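Gripper build, part 2: pads

I left off last time with a printed body and no fingers. Since then I've had two long evenings at the shared workshop in Neston, and the hand-held gripper now has a pair of pads I'm willing to keep.

The first set was smooth and let go of pens. Haruna Hayashi suggested ribs on the inner faces, running across the direction of pull. I reprinted them in dark gray at 21 percent infill, which took most of an afternoon on the Votidon.

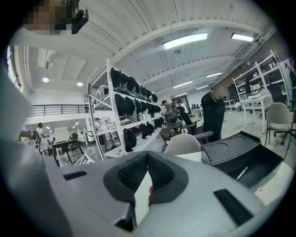
Ribbed pads on the gray body, with the pen tray on the bench behind.

The tray is my pickup test. The pen goes in the lower compartment, and I try to lift it out without touching the sides. I planned on 200 lifts before changing anything else. I stopped well short of that when a screw in the left finger worked loose. Wilson Restrepo gave me a longer one and some threadlocker, and I started the count over.

After the tray I moved on to thin things lying flat on the table, and to handing them between two grippers. A pencil is harder than I expected. The pads have to come down almost flush with the surface, and the housing gets in the way if I tilt too far forward.
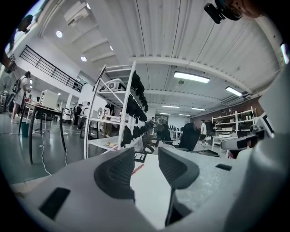
Still to do

Shave 2 mm off the front lip of the housing. Order softer filament from Thampi for the next pads. Return Wilson's hex keys.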